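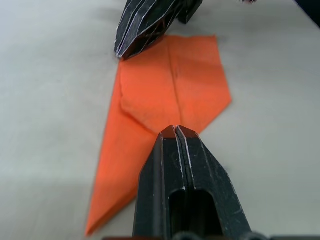

Does the Wamton 700 need to be descaled as often as the light says?
Probably less often than that. The light runs on a simple timer and comes on after 339 brews, whether your water is hard or soft. If you fill from a filter jug, you can usually let it go a while longer.

Section 9: Descaling

Dodach sells its own descaling powder and would like you to use it. We have compared it with plain citric acid and can't find a difference in the cup or in the tank, apart from the price.

1. Switch the machine off and let it cool.
2. Empty the tank and take out the water filter.
3. Pour in 1000 ml of water and stir in one packet of descaler.
4. Hold the steam button until the light blinks, then let go.
5. Run two full tanks of clean water through afterward. The quick card says one. We don't trust it.

CAUTION: Do not use vinegar. It leaves a smell in the rubber seals, whatever the forums claim.

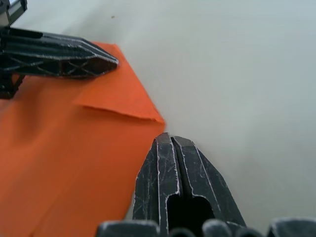

Dry powder should go into the tank in one go, and the scoop in the box is too wide to manage it. A piece of paper does better. Any scrap will do, even a sheet of orange paper with one flap folded over to a point like this one: crease it, tip the powder into the crease, and let it slide off the end. Keep the paper dry or the powder will cake on it.

NOTE: The "deep clean" setting appears to be the normal cycle with a longer pause. Use it if it makes you feel better.

6. Put the filter back and reset the light by pressing Brew and Steam together.

If the light stays on, repeat step 6 before calling for service.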